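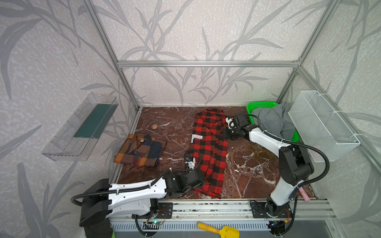 Samah Zaki asked at the last open evening whether the money was going on the arms or on the box round them, and would we please say so in the next report. Fair enough. Mostly the box, this quarter. Figures further down.

Progress report to the Clandberg small grants fund – shared workshop, Prirnov Road
Folding cell, second report

Last updated: 8th October

Short version. Cell is up, both arms run off one rail, we are on shirts. Behind on software, ahead on the frame. Money fine.

What's done since March

Frame. Aluminium extrusion, bolted, squared up twice because the first go was out at the back. Walls on three sides, papered with the grey leaf pattern. The paper came from the end-of-roll bin and it went on in one evening. Front left open so we can get our hands in.

Work surface. Red-brown marble pattern with white veins. We had plain white before and swapped it. Cloth slides on it better than it did on the old one, sometimes too well. A shirt that gets pulled by one arm only will go for a walk.

Arms. Both on the front rail now, one each side, on black mounting plates. This was the big job. The old plates flexed and the left gripper came in low every time. New ones cut by Pintér, cost £179 the pair, worth it. Wrist cameras fitted to both, cables in conduit looped back to the base. The conduit loops are a bit long still. Will shorten when we are sure about reach.

Storage in the cell. Clear shelf on the left wall, white wire basket on the right cable-tied to the frame rail, green plastic basket in the back right corner. Cable ties are temporary (we said that in the last report too, sorry).

What it can do

Towels – yes, most days. Tea towels better than bath towels.

Shirts – part way. The routine is: both arms take hold, shirt gets laid out lengthways, sleeves in, then fold up from the hem. Laying out is reliable if the shirt starts near the middle. Sleeves are where it goes wrong. Thick flannel checks are the easiest of the lot, they hold a fold and the cameras find the edges. Plain dark things are hard, the arm can't tell a crease from a hem.

Long shirts hang over the front of the surface. Known problem. Either we make the surface deeper or we teach it to start further back, and further back means the right arm is near the end of its reach by the corner basket. Leaning towards deeper. Would need new side rails so it's a cost, see below.

Putting the folded thing on a pile – just started. It will drop one folded shirt on top of another but not straight.

We have 1512 recorded runs on the drive, towels and shirts together. Not all are good ones. Sorting them is slow and is most of what the Tuesday group does at the moment.

What went wrong

The Plunetti controller board we budgeted for was out of stock till summer and then turned up with the wrong connector. Lost weeks on that. Running on the small boards by each arm base for now, which work but the wiring is not pretty and wants a cover before any children's session.

Left gripper pads wore through. Replaced with softer ones, grip is better and they leave less of a mark on cotton. Need to keep spares in.

One evening lost to a loose rail bolt that sounded exactly like a dying motor. All bolts now on the start-up check list.

Money

Grant was £3000. Most of the spend so far is frame, plates, rail and cabling, so the answer to Samah's question stands. The arms themselves were paid for out of workshop funds before the grant and nothing has been charged to you for them. Receipts are in the folder, Pintér one is a photo of the paper copy as they don't email them.

We would like to move the unspent controller money to the deeper work surface and side rails. Need a yes or no from you on that please, ideally before we order. No extra asked for.

Next

– cover for the wiring at the front
– shorten conduit, proper brackets for the wire basket
– sleeves, sleeves, sleeves
– straight piles
– get the sorting finshed on the old runs before recording more
– two more people trained to run the cell on there own, eight can do it now

Open evening visitors keep asking if it does fitted sheets. It does not. Not in this grant.

Happy to have someone from Clandberg come and see it, evenings best, ring first as the side door sticks. Next report once the surface is sorted one way or the other.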